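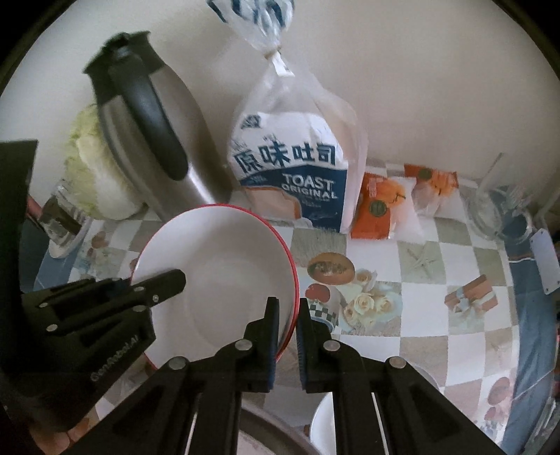
Plate versus gripper, kettle and toast bread looking on.

Been asked again whether machines can do the housework yet. Short answer, no. Longer answer below.

Clearing a table is the job I keep coming back to. A plate on its edge gives you a thin rim to pinch, one finger inside and one outside. A plate lying flat is much harder. You and I slide it to the edge of the table and don't think about it.

Then there's the clutter. Glasses with cutlery left in them, a bag of bread, a cabbage. Grip a bread bag like you grip a plate and you've got crumbs. Same two fingers, different job every time.

The patterned tablecloth is a fair test too. Half the things on it are printed – roses, a starfish, a gift box – and software has to work out which ones it can pick up.

Tavion Montoya at Wojcik reckons up to 2,000 goes at one chore before it's worth showing anyone. Sounds right to me, and that's one chore in one kitchen.

Shop floor is further along. Grasell has 4 arms packing trays at Pladudham and they run all night. But the trays are all the same colour and size, and they turn up in the same spot.

My guess is we get decent table clearing before we get decent laundry. Still doing my own dishes in the meantime.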